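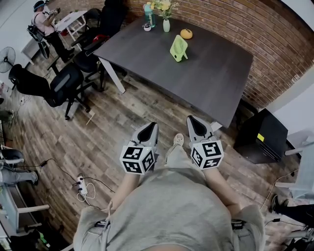 Small claims court is more fun than you'd think

I spent a whole morning in June on the back bench of the Sillbridge courthouse, and I loved it! I had a claim of my own coming up (a 200 dollar deposit that Pundurow Rentals is still sitting on) and wanted to see how it all works first.

The judge got through 20 cases before lunch. Most people had no lawyer, just a folder and a nervous look, and she was so patient with them. One man had sued over a fence and brought every receipt in order of date — he won in minutes. The next case had no papers at all, and she gave both sides two weeks to go find some.

I went home and sorted my own folder that same night. Lease, move-out letter, bank record, done.

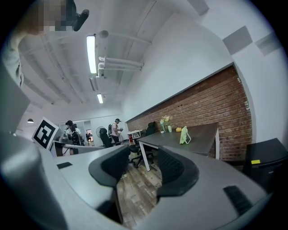
A reader going by Bolon wrote in to say that you should bring two extra copies of everything, one for the judge and one for the other side, and that the clerk in Sillbridge charges by the page if you forget. Great tip, and I've already been to the copy shop. My hearing is at 9 a.m. and I can't wait!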